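Hand-Held Gripper Kit, Two-Finger, Paired

Kerkavcombe Equipment > Data Collection > Hand-held

The Stiker pair is a set of two hand-held grippers for recording manipulation work away from the bench. One operator can run both units, or two people can take one each. Most buyers use them in homes, small stores and rented rooms where a robot arm would be hard to bring in.

Each unit has black linkage fingers and replaceable blue contact pads. The pads are the part you will spend money on, so read the section on spares before you fill in a purchase order.

What it handles

Small packaged goods are the usual starting point for a packing task: jars, packets, tubes, boxed items. Rigid round containers are a good first test because the operator has to center the pads before closing. Jars can be held across the body or end to end, and we suggest recording both.
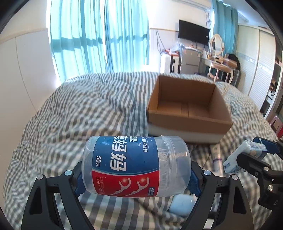 Jar of floss picks held end to end over the bed, packing box behind.

Soft surfaces such as beds and sofas are fine to work over. Allow extra practice time for them - items shift when the fabric moves, and new operators tend to push down too hard.

What to budget for

Kit price is 846 per pair, before tax and shipping. That covers two grippers, a charger, one carry case and a starter set of pads. It does not include storage cards or object sets.

Pads: a pack of 32 is the standard reorder. Mareike Grube in our service department suggests one pack per pair for a first project and a second pack if you plan over 200 hours of recording. Change left and right pads together.

Objects: buy these locally. A mixed set of 40 household items is enough for a simple packing task. Include some odd shapes as well as boxes and cylinders. Irregular pieces take longer to grip and your per-hour output will drop, so plan the schedule around them.
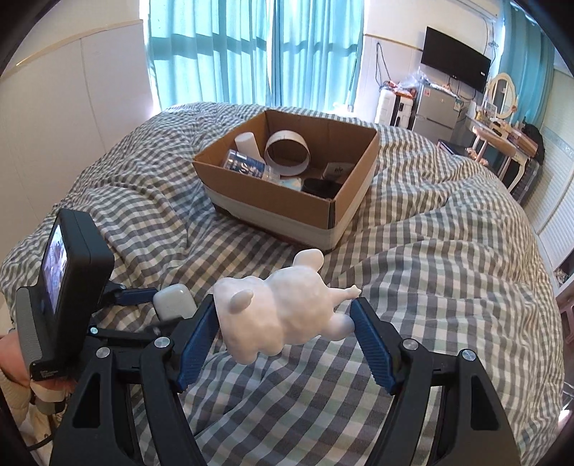
White figurine between the pads, with a second unit in use at left.

Space: one bed or table with room to stand beside it. Leave both sides of the box clear if two operators will be working. Curtains can stay closed, but try to keep the light the same for a whole session.

Related items

Costello carry case, large (fits two pairs)
Bokeo pad pack, 32
Wrist strap, single

Ordering

Orders placed before 2 p.m. are confirmed the same day. Pad packs ship from stock. The next batch of full kits is due in February and can be reserved now without a deposit.

For quotes on three or more pairs, or for rental terms, ask for Kieran Ó Néill in sales. Please include the delivery country and whether you need the charger with a different plug.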